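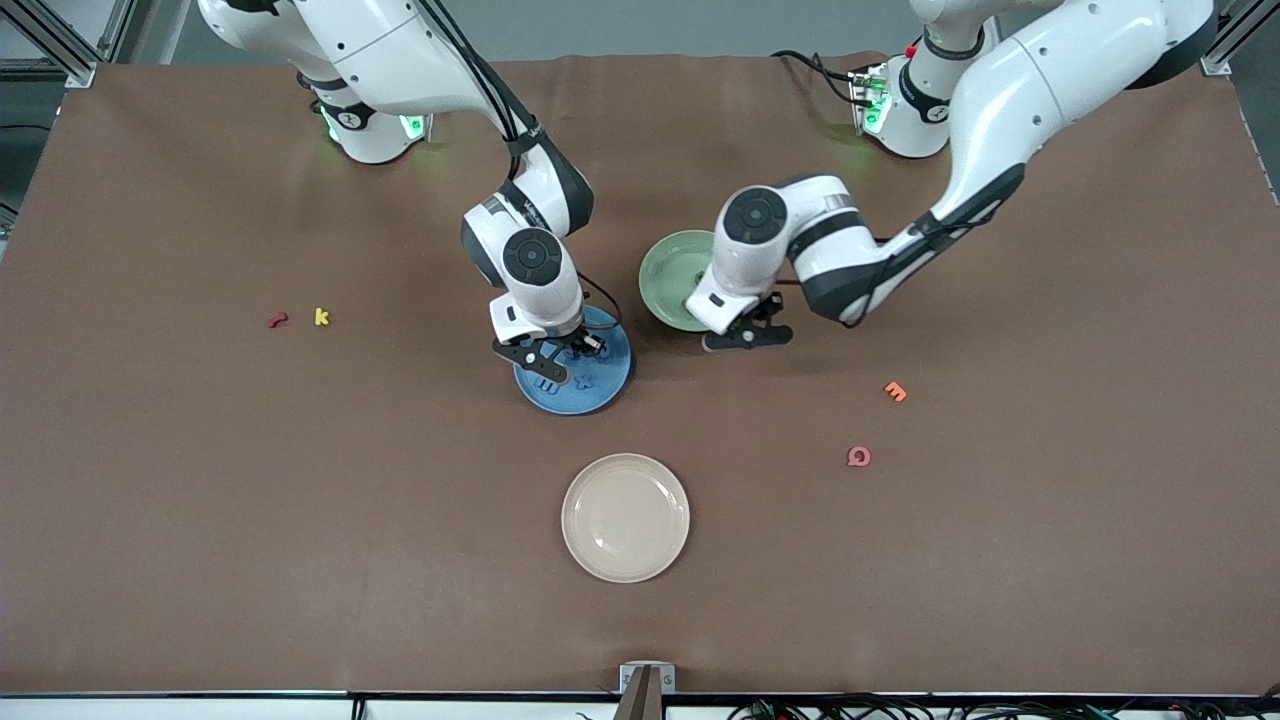

Two-Arm Sorting Cell Returned to Service After Gripper Fault

The two-arm tabletop cell at the Loltlow laboratory resumed full operation on 14th October, following a suspension of 12 working days. The suspension was ordered after the right arm continued to close its gripper on a dish after a stop command had been issued. There were no injuries. One plate was cracked and one finger of the gripper was bent and has been replaced.

The fault occurred during a letter-sorting run, in which the arms place foam alphabet letters into dishes on the table. The operator saw the right arm press down on the rim of a plate with more force than the task requires and issued a stop from the workstation. The left arm halted at once. The right arm stopped traveling, but its fingers kept closing for a short time before the operator cut power to the cell.

Ylva Midtbø, who led the technical review, found two separate causes. The first was an error in the table height stored for the right arm. The table covering had been changed in March, and the new height was entered for the left arm only. The right arm was therefore working from the old value and reached the dishes lower than intended. Light objects such as the foam letters gave way under the fingers, and the error went unnoticed until the task was extended to include lifting plates by the rim.

The second cause was in the gripper control software, known internally as Vekenora. A stop issued from the workstation was passed to the arm joints immediately but was placed in a queue for the gripper. If a closing movement had already begun, it was allowed to finish. The power cutoff was not affected by this fault and worked as designed.

The following changes are now in force:

Both arms must be measured against the table surface whenever the covering, the dishes or the fingers are changed. The two values are compared by the software, and the cell will not start if they differ.

A stop command now clears the gripper queue and holds the fingers in place. The correction was tested over 900 stop commands issued at different points in the grasp, with no repeat of the fault.

Gripper force is limited to a lower setting for all work with plates and bowls. Staff who need a higher setting must apply in writing.

Hands must be kept clear of the table until power has been removed and both arms are seen to be at rest. A stop from the workstation is not enough – this was already the written rule, but the review found that it was not always followed when letters were being reset between runs.

Data recorded between the change of covering and the suspension remain available. The 64 recordings in which the right arm touched a dish have been marked, and project groups are asked not to use them for force measurements until they have been checked.

The cell at Jirnby uses the same control software and received the correction during the suspension. Its stored heights were found to be correct for both arms.

Ruth Marulanda, head of laboratory safety, asks all users of either cell to read the revised operating sheet and sign it before their next session. Reports of unexpected gripper movement, including movement that causes no damage, should be sent to the safety office on the day they are observed.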